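Let the bad takes in

I spent most of July driving a pair of robot arms around a table, and I've come out of it with an opinion that annoyed at least two people at lunch. I think we throw away far too many demonstrations.

If you haven't done it, teaching by remote control goes like this. You hold a pair of handles, the arms copy you, and everything gets recorded so the robot can learn from it later. My task was toys and a tub. Simple enough for a toddler, and on my first morning it took me 15 goes to get one I was allowed to keep!

The rule in our group is that a demonstration should be clean. No fumbling, no second grabs, no stopping to think. Yusri Khoo wrote the rule and he has good arguments for it (a robot that learns from ditherers will dither, he says, and I've seen it happen). So out of 251 recordings I made, we kept 200, and the other 51 went in the bin.

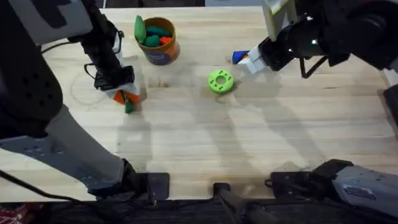 Both arms with their hands full, and the green ring still on the table.

But those 51 are the ones I'd want if I were the robot. When I pinch a toy badly and have to shuffle my grip, that's me showing how to get out of trouble. A perfect run teaches nothing about trouble. Then the robot goes off by itself, lands a centimetre to the left of anywhere I ever went, and just sort of hovers there – poor thing, it's never seen a mistake before.

Mawar Saragih reckons the answer is simply more clean runs, 800 or so, until every corner of the table is covered. Maybe! I'd like to see her hands afterwards. Mine ache by four in the afternoon, and my driving gets worse the longer I pretend they don't.

I'm not asking to keep everything. If I've dropped a piece on the floor and sworn at it, fine, bin that one. But a wobble followed by a good recovery ought to stay in, marked as a wobble, and we should train on both sets and compare. Yusri has agreed to try it on Friday with the next batch, provided I do the labelling.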